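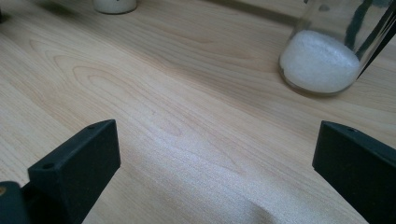
Bench top, jar towards the back. Third coat on the pale board.

September, a bit after four. Notes on the table top before I forget what I did, because last time I didn't write any of it down and spent half a morning scraping at a sample trying to work out whether I'd oiled it or varnished it.

So, the pale top is done, or as done as I'm going to get it. Three coats of the Parkness satin, rubbed back between each with the grey pad. It's come up shinier than I wanted. Look along it from low down and you get that silvery patch where the light sits on it and the grain just goes. From standing height it's fine. I keep telling myself people sit at tables and don't lie on them, but then you rest your chin on your hand over a cup of tea and there it is! I've left it for now. Might knock it back with a bit of wax, might not.

What I do like is the figure. I'd put the loopy part of the veneer to the left on purpose, with the straighter bands running off across the middle, and under the finish the loops have gone a shade darker than the rest. Normand said it looked like a map of a hill. He's right, and now I can't see anything else. Normand, if you're reading this, thanks a lot.

Veneer came from Egger's old stock, the bundle with the string round it on the second rack. There's one more leaf from the same run and I've written KEEP on it in chalk. Please do keep it. If the top ever gets a ding I'll need it for the patch, and I won't find another that close.

Sizes, for whoever does the next one. Blank was 113 cm long before trimming. I took both ends back to clean up the edges and didn't write down the final length (I know, I know), so measure the real thing and don't trust the drawing, which still says 100. The drawing is from the Handham job and I've been meaning to change it for ages.

Glue-up was fine apart from one bubble near the front corner. Slit it along the grain, bit of glue in on a palette knife, baking paper, block, clamp, left it over lunch. Can't find it now with my fingers. I did find it with my fingernail once but I've decided that was something else.

Moving on to the little dark table, as that's what everybody asks about when they come in. It's the one with the thin black metal legs that Dukow wanted as a sort of raised shelf, to stand on top of a bigger surface, so you'd keep your tea things up on it and have the clear wood in front for working. I thought it was a daft idea when the sketch came through. A table on a table. I've come round to it completely and would quite like one at home.

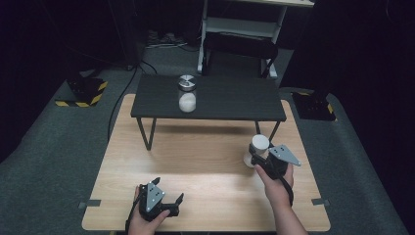 The thing I was worried about was the proportion. If the small one is too wide it just looks like you've stacked your furniture for a removal van, and if it's too narrow it looks like a toy. I had it in cardboard first, at three widths, and the middle one won by a mile. There's a good broad strip of bare wood left at the front and some showing at both sides, and that's what makes it sit right. Pushed up towards the far end it feels like it belongs there.

Legs splay out a touch. I'd drawn them straight, but straight legs that thin looked nervous. With the slight angle they look as if they mean it. They throw quite a nice soft shadow on the wood too, which I can't claim I planned.

Feet are the open question. Bare metal on my three coats of satin makes me wince every time someone nudges it. I tried the stick-on felt dots and they slid off sideways. Clear rubber ones grip better, but I've read they can mark a fresh finish if they sit on it too long, so there's a pair on an offcut under a brick at the moment. Coat on the offcut is the same tin, same day. I'll look at it in a couple of weeks. Don't move the brick!

The matt charcoal on the small top is lovely but it's a devil for fingerprints. I did a test patch with 26 drops of the hardener in the small cup, as the tin says, and another with a few more by accident when the dropper ran away with me. The accidental one wipes cleaner. I've no idea if that's the hardener or just that I stirred it longer out of guilt. Needs doing again properly, both cups stirred the same.

Other thing about dark and pale together: the glass jar with the shiny lid looks miles better up on the charcoal than it does down on the wood. White stuff in clear glass over a dark top really stands out, over the blond it sort of fades into its surroundings. Same with white cups, I'd guess, though those I don't mind on the wood. Worth telling Dukow when we send the final sketches, they'll be choosing the bits to go on it.

Costs so far, very roughly: some 92 pounds in materials for the big top, not counting the leaf I spoiled at the beginning by cutting it face down. I haven't added up the small one. The legs were the dear part and the invoice is in my other coat.

To do:

Change the drawing. Really change it this time.
Measure the finished top and write it in here.
Wax test on an offcut, half and half, and look at it from low down by the window.
Ask Normand Ross whether he's got any of the thinner rubber feet left over from the Handham stools.
Redo the charcoal patches.
Order more grey pads, we're down to the last one and it's had it.

Kettle's gone. More when the feet have had their fortnight.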